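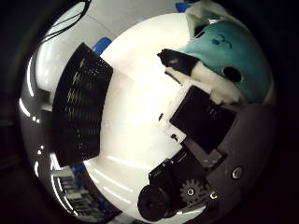
Home Browse Issues About Search
Last updated: 23/03/2026

4. Working rules for shared-table trials

The rules below were drawn up at the Noditz site in January and later adopted at Jurcombe. They cover manipulation work on an open table in a room where people are also sitting and moving. General safety standards set the outer limits, but say little about how a table should be laid out or what a wrist view must show before a run may start.

4.1 Before the arm is enabled

The operator clears the table of everything the task sheet does not name. Small soft objects are set down apart, so that each can be gripped without touching its neighbour. Cables near the arm are checked by hand – a loose loop is enough to stop the session. Speed is limited to up to 500 mm/s.

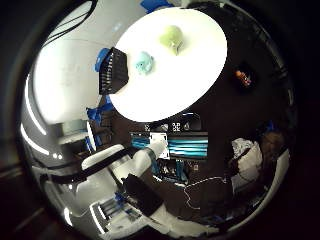

4.2 People and furniture

Anyone may stay in the room during a run, provided they are told when the arm is live. Chairs are left outside the marked reach. We followed Sýkora in treating a seated person as slower to move away than a standing one, and so added 30 cm to the reach on the seated side. The start check includes one look through the wrist camera, with the container and the whole tabletop in view.
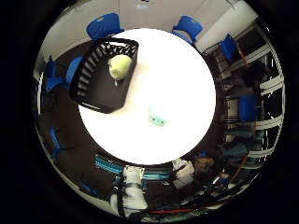
Figure 3. Wrist view with a round object in the slatted basket and a second object on the table.

4.3 Fingers and lighting

Padded fingers are covered in fabric, and the cover is changed after 17 sessions or at the first tear. The Flendura checklist, which we used as a base, has no entry for lighting. We added one, as ceiling lights reflect in a white tabletop and can wash out pale objects. Of the 51 stops logged at Noditz, most were called by the operator for this reason – very few concerned contact. 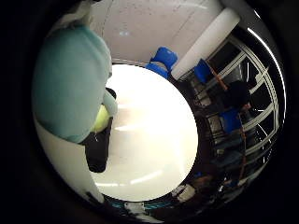 Figure 4. Fabric-covered finger close to the camera, with light reflections on the tabletop.

Stops are logged in the same way whether or not the arm was moving.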